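**Wire rack over a white surface - worth keeping?**

Piroslow

Thin dark wires, evenly spaced, a bit glossy. The shop in Skendum swore it would stop small things tipping over. I have my doubts. Does the spacing really matter?
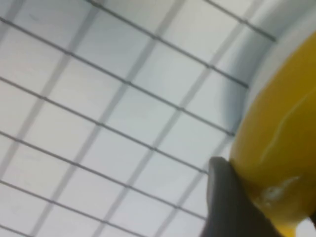
Massawe: Spacing matters if you put narrow glasses on it, otherwise hardly. I've had a rack like that for 9 years and cups still lean.

**Cirnbridge54**

Depends what you load. Lay a baking sheet across it and forget the spacing - but I wouldn't pay extra for "anti-tip" anything.

**Skendum_3000**

just get a towel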